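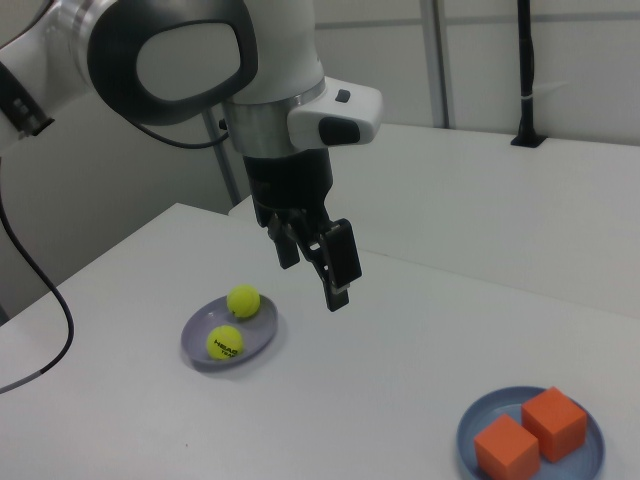
*Arm and gripper over the white tabletop*

**From:** Yi-chun Cheng
**To:** Prillon digester list
**Date:** May 2019
**Subject:** Re: Gas dropping off after feed change

Hi Shih-chieh, hi all,

I've put your message in pieces below and answered as I go.

> We run a 300 litre digester on kitchen scraps, fed daily, with the Truvo bag for gas storage. Gas was steady through the summer. Since we started taking coffee grounds and stale bread from the bakery it has fallen away and the bag only half fills overnight.

Bread is the likelier culprit. It breaks down fast, the acids build up, and the methane bugs can't keep pace. Coffee grounds are slow and a bit acidic, but in small amounts they mostly just sit there. We had the same trouble at our place last November, when someone dropped off a whole tub of rolls and it all went in over one weekend. The pH dropped and the gas that did come off would hardly light.

Before changing anything else, test the pH of what comes out of the overflow. Paper strips are good enough. Anything under 6.5 and I would stop feeding altogether until it comes back up. Take the sample straight from the pipe and test it then and there. If it sits in a bucket for an afternoon you'll get a different reading.

> I have been adding a cup of garden lime every second day. Should I go up to more?

No, I'd stop. Lime will bring the reading up for a while and hide what is going on, and the excess settles to the bottom as sludge you'll have to dig out later. Baking soda dissolved in warm water is easier to control if you need to buy time. Mostly, though, the tank needs a rest. Leave it unfed for 5 days, stir it morning and night, and test again. If you can get a bucket of fresh cow manure from a neighbour, tip that in on the first day.

> The Skulter pump has also started short cycling. It kicks in, runs for a few seconds, then stops. Could the two be linked?

They could be. The Skulter shuts itself off on low inlet pressure, so if the bag is half empty it has nothing to draw on. I'd check the water trap first. Ours is at the low point of the line by the shed wall and it fills much faster in the cold months than you'd think. Drain it, then listen to the pump again. If it still cuts out with a full bag, have a look at the inlet filter. The foam goes black and sticky and no amount of washing brings it back, so just replace it.

Please don't bypass the pressure switch to keep it running. That came up on the list before and I still think it's a bad idea – if the pump pulls a vacuum it can draw air in through any loose fitting, and air and biogas in the same line is the one thing we all want to avoid.

> Last question. What is everyone doing about temperature? Ours reads 73 on the old dial, which is Fahrenheit, so on the cool side I suppose.

A bit under 23 Celsius, so yes, cool. It will work at that, only slowly, and a slow tank is less forgiving of rich feed like bread. We wrapped ours in 2 layers of old carpet underlay with a tarp over the top and that helped a fair bit. The lid loses more heat than the sides, so do the lid first. I wouldn't put a heater on it until the pH is sorted out. Whatever you do, change the temperature gradually.

When you start feeding again, go back to the vegetable scraps you had before, at half the amount, and hold it there until the bag is filling as it used to. Then bring in a little bread, soaked and broken up, and keep a note of how much. Ours copes as long as bread stays well under a quarter of the bucket. The coffee grounds can go on the garden.

One thing you didn't mention is the colour of the flame. Lazy yellow or won't stay lit would point the same way as low pH. If it's a clean blue and there's simply less of it, I'd be looking for a leak instead. Soapy water on every joint, starting with the bag connection.

Can you post the pH reading when you have it, and the rough weight of bread that went in each day?

Yi-chun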